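Dornavstead Members' Board
Section: Virtual Spaces and Remote Attendance
Topic: Proposal to move the winter assembly into the Rolport virtual hall

Jummai Isah (Board Secretary)
3rd October
Members are asked to comment on the following proposal before it goes to the executive.

The winter assembly, planned for December, would be held entirely inside the Rolport virtual hall. Members would attend by headset or by an ordinary browser window. The hall admits 80 attendees in one room. Any person above that number would be placed in a linked side room with sound and a view of the stage, but without the ability to approach the speakers. The test session in the summer drew 65 members, so the main room should be enough.

Comments are requested on access, on voting, and on the use of personal avatars. Please keep each reply to the matter at hand.

kernthorpe_branch
The Kernthorpe branch has discussed this and does not support the proposal in its present form. Our members joined the test session and found that the browser version does not offer the same standing as the headset version. A browser attendee could hear the discussion but had to type a request to speak, while headset attendees raised a hand and were called at once. On two motions the typed requests were read out after the vote had closed. We regard that as a defect of procedure and would ask that it be corrected before any formal meeting takes place there.

T. Oyelaran
I was chair for part of the test session and I accept the point about typed requests. They arrived in a separate panel which I did not have open. Rolport allows the two queues to be merged into one, in order of arrival, and this can be set before the meeting begins. I do not think the whole proposal should fall on that account.

On avatars, I would prefer that members use their own full name above the figure and leave the rest to personal choice.

kernthorpe_branch
The merged queue would meet our concern about speaking. It does not meet our concern about equipment. Of our branch, 26 members have no headset and no intention of buying one. They should not be asked to attend a meeting on lesser terms than their neighbors.

northgate_reader
May I ask whether votes cast in the hall are valid under the current rules? Section 9 refers to members "present in the room." I am in favor of the proposal, but I would not want a budget vote set aside later over the meaning of that phrase.

Jummai Isah (Board Secretary)
The rules were amended last year and "the room" now includes any meeting place named in the notice. A virtual hall may be named in the notice. The amended text is in the Documents section, under Rules, and replaces the printed booklet.

With regard to headsets, the office holds a small number for loan. Requests should be sent in writing and will be met in the order received.

palebrook
I must disagree with the previous speakers who treat this as a question of settings. An assembly is also where members meet each other. In the test session I spent the interval standing beside several figures, none of whom answered me, and I learned afterward that their owners had gone to make tea. I would support a shared session for those who want it, with a physical meeting alongside.

T. Oyelaran
A physical meeting alongside would mean paying for both a venue and the hall license. The executive was asked in the spring to choose one or the other. I would also note that members who live at a distance have been unable to attend any physical assembly for years, and they have seldom been heard on this board.

distant_member_4
I am one of those members. The test session was the first assembly business I have been able to vote on. The sound was clear and I was called to speak twice. I ask that this be given some weight.

workshop_and_home
I have no objection to the proposal provided the queue is merged as described. I will attend by browser.
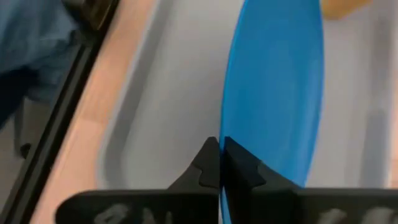
Blue dish, held upright in the gripper.

palebrook
I remain opposed to a meeting with no physical venue, but I would withdraw my objection for one year if the arrangement is reviewed afterward and the interval is given a proper host.

kernthorpe_branch
Kernthorpe would accept a trial of one year on similar terms. We ask that the merged queue be written into the notice itself and not left to the chair of the day.

Jummai Isah (Board Secretary)
Both requests have been noted and will be attached to the proposal. The wording on the queue will be posted as a separate topic so that members may suggest changes. Replies here remain open until the executive meets.

northgate_reader
Thank you for the reference to the amended rules. I have read the text and my question is answered. Could the printed booklet be marked as out of date on the Documents page? The link to it still appears first.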